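January
Reviewed by Müzeyyen Demirtaş

The Lestham student robotics club has completed one term with the Trenik course kit, a package of lesson plans, task sheets and scoring forms for clubs that already have access to a humanoid robot. The kit costs 649 for a single club license and is written for teams of four. This review covers the unit on household handling, in which students prepare the robot to pick small items from a basket.

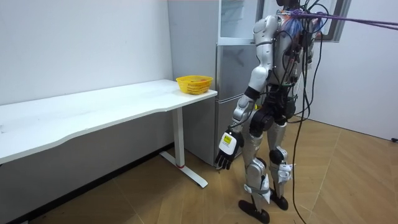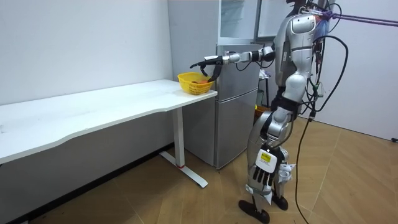 The yellow basket at the end of the table, with the robot beside it.

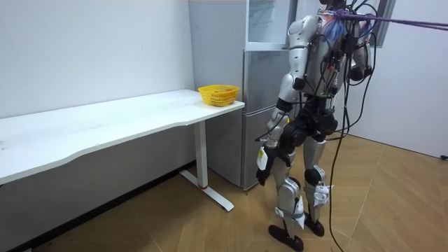 Müzeyyen Demirtaş
Club Supervisor, Lestham

The task sheets are the strongest part of the kit. Each states the starting position, the goal and the conditions for stopping a trial, and students were able to follow them with little help. The section on tethers and trailing cables is clear and should be read before any powered session.

The scoring forms are less satisfactory. They allow one line per trial, and our students logged nearly 1,000 trials over the term. Syahrul Rahman, a second-year member, rebuilt the form as a spreadsheet. The printed binder also repeats the safety pages in every unit.

Clubs that use the older Louro workbook will find the Trenik material better organized but thinner on arm control. Recommended for second-year groups. Beginners will need additional lessons on joint limits before starting this unit.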